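Office Diary: June
Print this page | E-mail this page

The morning was given over to the local search listings for the Kitbridge and Saltow branches. Both had carried the old opening hours for most of the spring, and the Saltow map pin stood on the wrong side of the river. The hours were corrected by 9:30. The pin requires review by the search provider, and a request was filed. 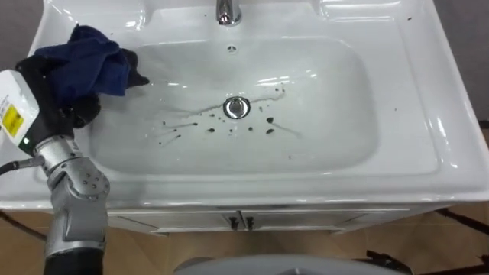 The review of customer ratings followed. Kitbridge holds 491 ratings, of which nearly 90 have received no reply from this office. It was agreed that every new rating will be answered within 2 working days, and that the older ones will be taken in date order, beginning with complaints. Replies will be signed in the name of Paulauskas Bath & Tile and will not offer refunds in public view.
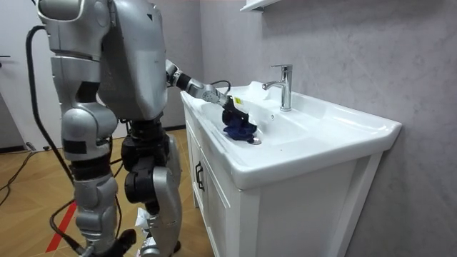 A silver humanoid robot reaching into the sink of a white bathroom vanity.

After lunch the Jodthorpe listing was considered. Its main category is still "Plumber," a holdover from the former premises, and calls meant for the repair trade continue to arrive at the showroom desk. The category was changed to "Bathroom supply store." Two duplicate listings were reported for removal.
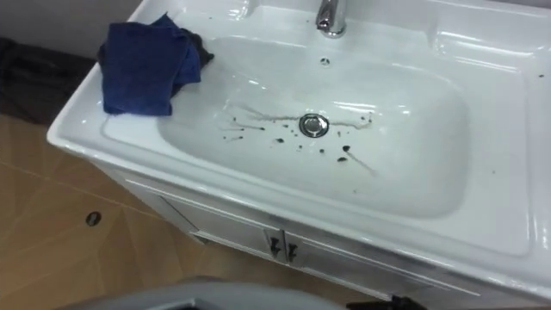 Product descriptions were the next item. Many of the entries sent by the branches consist of a stock code and nothing further, and such entries do not appear in ordinary searches. Staff are asked to write what a customer would type. A one-piece white ceramic sink with a wide flat rim and a chrome faucet should be entered in those words, with the stock code placed last. Descriptions of fewer than 100 characters will be returned to the branch.

The booking button was discussed at some length. It will be tried at Jodthorpe only, for showroom visits, and the existing telephone line will remain open throughout the trial.

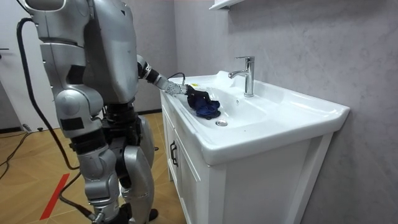
Call figures from the listings were requested from all three branches before the close of business. Saltow had replied by 4:45. Kitbridge asked for a further day, and this was granted. The request concerning the map pin remained open at 5:30.

Print this page | E-mail this page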